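Trodberg 手持夹爪 使用规范与配套说明
首页 > 产品 > 手持采集工具 > 夹爪 > 规范与资料
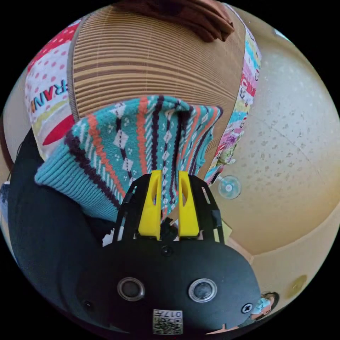
图1 手持夹爪夹取针织袜,双指为黄色

产品概述

Trodberg 手持夹爪是一款由操作人员手持使用的双指夹取工具,用于柔性物品整理类任务的示教采集。本页面向采购、现场管理和操作人员,列出设备的基本参数、使用规范、编号规则、日常检查项目和记录要求。机械臂端的同型夹爪另有安装手册,本页不重复。

本页内容依据 Trodberg 内部规范《手持示教工具作业守则》整理,编写人 Merike Lapiņa。更新日期:2025年3月16日。此前打印张贴的版本请撤下。

基本参数

产品类型:手持式双指夹爪
订货号:TB-331
整机重量:1390 克(不含腕带)
单件夹取物重量上限:200 克
指片更换周期:12 周,或出现下文所列磨损情况时提前更换
适用物品:袜子、手套、毛巾、小件衣物、布袋等
不适用物品:带刃口的物品、玻璃制品、盛有液体的容器、温度高于手可长时间接触的物品
供货内容:夹爪一台、备用指片一对、腕带一条、清洁布两块、纸质检查表一本

适用范围

本规范适用于所有使用 TB-331 进行示教采集的场地,包括 Trodberg 自有场地和 Brutia 平台签约场地。场地已有更严格规定的,按场地规定执行。两份规定互相冲突又分不出宽严的,先停用设备,再向现场负责人确认。

夹爪属于辅助工具,不带自主运动功能,但采集到的动作会用于机械臂的训练。操作人员的习惯动作会原样进入数据,因此规范中有一部分条款针对的是动作质量,与人身安全无关,检查时同样计入。

使用前检查

每次领用时由领用人完成,不得由他人代签。

一、核对机身标签上的编号与领用单一致。标签破损、卷边或无法扫描的,退回更换,不得用手写标签代替。

二、检查外壳固定螺钉。用手指按压螺钉周围的外壳,有松动感即停用。现场人员不得自行加力拧紧,外壳螺纹为塑料材质,过紧会滑牙。

三、检查两个指片。指片应能平行闭合,表面无裂纹,长孔边缘无毛刺。毛刺会勾住针织物的线圈,拉出的线头又会卷入指片根部。

四、清理指片根部和支架内侧。残留的线头、布屑、纸片用镊子取出,不要用嘴吹。

五、擦净机身正面。使用随机清洁布干擦,不使用酒精和含氨清洁剂。

六、空载开合五次,阻力应均匀。有卡滞感时重复第四项,仍不能消除的停用送修。

柔性物品夹取规范

柔性物品的夹取失败多数发生在接触阶段。操作时应遵守以下各条。

1. 接近物品前先张开指片,不得在接触物品之后再张开。
2. 夹取位置优先选择边缘、袜口、折边等有厚度的部位。薄而松的部位容易滑脱,也容易被拽变形。
3. 夹住后停顿一下再提起。停顿时间不作硬性规定,以手部静止为准。
4. 提起过程中保持物品自然下垂,不用另一只手整理。任务单写明双手配合的除外。
5. 物品挂住周围物体时,松开夹爪重新夹取,不得强行拉扯。
6. 放置时先让物品接触台面或容器底部,再张开指片。不得抛掷。
7. 掉落的物品按掉落处理,在记录中标注,之后可继续本次任务。不得删除掉落片段。

有绒毛或长线头的物品,每完成一组任务后检查一次指片根部。细绳、鞋带类物品只能在任务单列明时夹取,使用后必须检查支架内侧。

作业环境要求

采集区地面应平整、干燥,通道宽度能让两人错身。操作人员的活动范围内不得有悬挂的电源线。吸盘、挂钩等墙面附件可以保留,但要在开始前确认固定牢靠,任务进行中不再调整位置。

纸箱、包装袋、印有图案的垫板可以作为背景物使用。印有个人姓名、住址、电话或快递单号的物品须在开始前移走或遮盖。

照明保持稳定,同一组任务中不开关灯。窗边场地应在记录中注明窗帘状态。

人员要求

操作人员须完成 Brutia 平台的基础课程,并在现场由带教人员签字确认。带教期内不得单独作业。

作业时扎起长发,摘除手链、戒指和宽松的袖套。处理旧衣物或来源不明的织物时佩戴口罩,完成后洗手。手腕有伤或感到酸胀的,当日不安排手持采集。

连续作业时,每组任务之间应放下设备休息。腕带应全程佩戴,松紧以能伸入一根手指为宜。

现场其他人员进入采集区前应告知操作人员,并知悉采集正在进行。不同意被记录的人员不得进入,现场负责人不得以工期为由要求其同意。

编号与记录

每台夹爪有唯一编号,采用三位数字,由 Skelliritz 资产系统分配。编号与二维码印在同一张标签上,贴于机身正面下部。更换外壳后编号不变,由维修人员重新打印标签;整机报废后编号不再使用。

每组任务须记录以下内容:夹爪编号、操作人员代号、任务单号、物品类别、掉落次数、异常说明。没有异常时填写“无”,不得留空。一台夹爪在同一组任务中途更换的,按两组分别记录。

记录在当日离场前提交。补交的记录应由现场负责人说明原因,并注明补交时间。

维护与更换

指片到期后成对更换,不得只换一侧。更换使用 Kütt 指片套件,套件中包含两个指片和配套螺钉,旧螺钉不再使用。更换后须重新做开合校准,校准步骤见安装手册“指片”一节。

出现下列情况之一的,提前更换指片:
表面出现裂纹或缺口
长孔边缘变形
闭合后两指上端错位
表面发粘,擦拭后仍不能恢复

机身跌落后,即使外观无损也应停用,送现场负责人检查。检查内容包括外壳、支架、正面圆形窗口和开合机构。检查结果写入该编号的维护记录,未写入前不得再次领用。

存放时指片保持微张,机身正面朝上放入原装托盘,不得叠放。托盘内不放其他工具。

停用与退回

停用的设备挂红色标牌,与可用设备分柜存放。标牌上写明编号、停用日期和现象,现象按所见填写,例如“右指片长孔开裂”,不写“坏了”。

送修前拆下腕带留存,清出夹爪内的残留物。退回件须附检查表复印页。

常见问题

戴手套能否操作?
可以使用薄型贴手手套。棉线手套和厚橡胶手套不可使用。

左手操作是否影响数据?
不影响,但同一组任务中不得换手,记录中须注明左手。

指片颜色不同是否可以混用?
不可以。不同颜色对应不同硬度,混用后闭合位置会偏移。

标签倒置是否需要重贴?
能正常扫描即可,不需要重贴。

订购与配件

TB-331 手持夹爪,整机
Kütt 指片套件,一对装
腕带,单条
原装托盘
检查表,一本

签约场地通过 Brutia 平台提交申领单,其他客户请填写询价表,并注明使用场地和预计台数。九月起的新订单随机附带本规范的纸质版。

相关资料
安装手册(机械臂端)
检查表样张
任务单填写说明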